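Buscar en esta revista Buscar Búsqueda avanzada

3.2. Ruido de impacto y dispersión de los dados

La segunda serie de ensayos comparó tres revestimientos para bandejas de juego plegables: fieltro de lana, neopreno estampado y corcho aglomerado. Las lanzadas se realizaron con dados de resina de seis caras, desde una altura constante, en la sala de juego de Trokthorpe. Se registraron 204 lanzadas válidas por revestimiento; se excluyeron aquellas en las que al menos un dado rebasó el borde de la bandeja. El prototipo Dindel, de esquinas con broche, se empleó en todas las condiciones.

El nivel sonoro máximo fue menor con el neopreno que con el fieltro, aunque la diferencia se redujo al repetir la serie con dados metálicos. El corcho produjo los valores más altos y también la mayor dispersión lateral – un resultado coherente con su menor amortiguación. En 178 de las lanzadas sobre fieltro los dados quedaron en la mitad central de la bandeja.
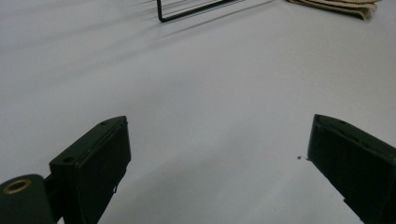
Figura 2. Superficie de mesa blanca y lisa.

Stanisława Śliwiński objetó, al revisar el manuscrito, que la altura constante favorece a los revestimientos blandos y que en una partida real el jugador lanza con un ángulo mucho más variable. La objeción es pertinente. Una serie complementaria con lanzamiento manual, prevista para mayo, permitirá estimar la magnitud de ese sesgo.

Tampoco se ha evaluado el desgaste. Las muestras de fieltro suministradas por Zurex eran nuevas, y Pawłowska (comunicación personal) señala que el apelmazamiento de la fibra modifica el rebote tras un uso prolongado. Los valores de la tabla 3 deben leerse, por tanto, como propios de material sin uso previo.

Contacto con la redacción | © 2025 Todos los derechos reservados | Volver arriba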